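Search this site... Go
Filed under: Shop Logs > Home Robots > Pre-Run Checks

Nitholm two-arm bench: inspection checklist, with comments
Checked 5/27/25. Covers both arms, the rail, the wiring and the enclosure. Mark OK, FIX or LATER. LATER needs a comment, and "meh" is a FIX.

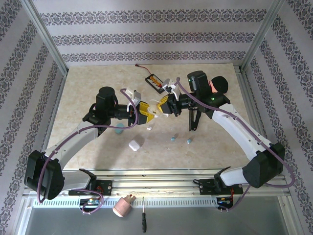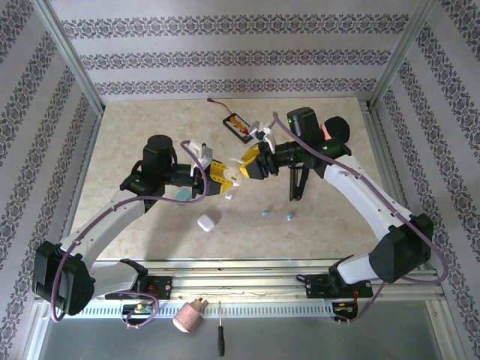
Both arms on the front rail, grippers toward the middle, battery holder at the back of the tabletop.

1. Base mounts tight on rail - OK
Put a wrench on them. Staring at a bolt has never tightened one, though I gave it a fair trial in January.

2. Rail square to table - OK
Measured 478 mm post to post, same as the build sheet.

3. Purple cables clear of joints through full travel - LATER
Both clear. The left one loops up over the wrist in a way I would call generous. Shorten it when the next Harahap order comes in, and re-test before anyone gets proud.

4. Circuit boards and connectors on rail - OK
Tug each wire gently. Gently means the wire is still attached afterward.

5. Battery holder - FIX
Red wire needs a tie-down, and the holder needs a home that isn't the work surface. It has been "going in the Remus drawer" for 3 inspections now.

6. Gripper fingers and brackets - OK
No cracks. Run 9 open-close cycles with nothing in them, then 9 with the soft test piece. Fingers stay out of fingers.

7. Tool check below the rail - FIX
Screwdriver with the black handle: back on the pegboard before power. The pink container too. If it can roll, it will pick the worst time.

8. Small parts on tabletop - LATER
Fine if they belong to the task. Put the rest in the tray. The light blue ones hide well and skid better.

9. Power cut-off - OK
Pressed it at half speed, both arms stopped. Let them sag onto foam, as they will anyway.

10. Enclosure panels and posts - OK
Posts solid. Wallpaper still the fanciest thing in the shop. A Billness member asked if it was load-bearing. It is not.

Next full check at 500 run hours, or after any noise you find yourself describing with your hands.

Contact the shop | © Nitholm Shared Workshop | Back to top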